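**Gripper closes before it reaches the mug, then faults out on force limit**

Posted by droruvari_kitchen, 01/01/2021

I've got a small arm on a kitchen counter doing mug handling. Parallel gripper, black rubbery pads, wrist camera. The gripper controller is a Trovari and the planner is our own. It ran fine until I changed the pads in April and put off recalibrating.

The job is to go up to the wooden mug tree, open, take the orange mug off its peg and set it on the counter. What I get is the fingers shut together well short of the mug. The arm keeps driving forward as if it were holding something, then the controller throws a force limit fault and everything stops dead. I have to cycle the power to clear it.

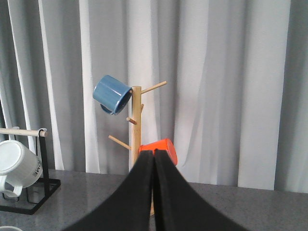 The fault doesn't come up every run. I did 20 runs on the orange mug and got 2 faults. The blue one higher up on the same tree hasn't faulted so far, but I've done fewer runs on it. Force limit is at the default of 300. I tried 320 and the arm pushed the tree back along the counter before it stopped, so I put it back to 300.

Is this the new pads, the camera, or something in the controller? I'd also like to know if it's safe to leave it running while I'm in the next room.

---

**hrnciar_bench**

Last part first. No, don't leave it running on its own. If the planner thinks it has a mug when the fingers are shut on nothing, it has no idea what it's about to push into. Stay within reach of the stop button until this is sorted, and leave the force limit alone. Raising it only hides the fault.

My guess is the pads. If the new ones are thicker than the old ones, the fingers touch each other sooner than the controller expects. It sees resistance, reports a grip, and the planner carries on to the next move. We had the same trouble on an arm at the Hrnčiar workshop after a pad change.

What to do:

1. Power down and check both pads are seated flat and the screws are snug.
2. Power up with nothing near the gripper and run the finger zero routine.
3. Close on nothing and write down the reported width. Put that number in as your "empty" width.
4. Make the planner stop if the width after a close is at or below the empty width.

Step 4 is the one people skip. It should have been there from the start, new pads or old.

After that, practise on something that stands on the counter by itself before you go back to the tree. A carton is good. It can't swing, and you can approach it level with the fingers wide open.

---

**minden_arms**

try cleaning the camera lens. fixed mine

---

**droruvari_kitchen**

Thanks both. Lens was clean, but I wiped it anyway and it made no difference.

The left pad wasn't seated properly and one screw was loose. I fixed that, ran the zero routine and put in the width check. The empty width was well off what I had in the config file.

I moved over to a milk carton as suggested, set up in front of the wire mug rack.

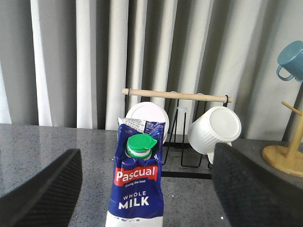 *Fingers open on either side of the carton, mug rack behind.*

No faults on the carton yet. One close missed completely and the width check stopped the arm straight away, with no power cycle needed. I had to drop the closing speed as well, as the carton was getting squashed at the sides.

I haven't gone back to the orange mug. Force limit is still 300 and I'm staying beside the stop button. I'll post the numbers when I've done another 20 runs on the tree.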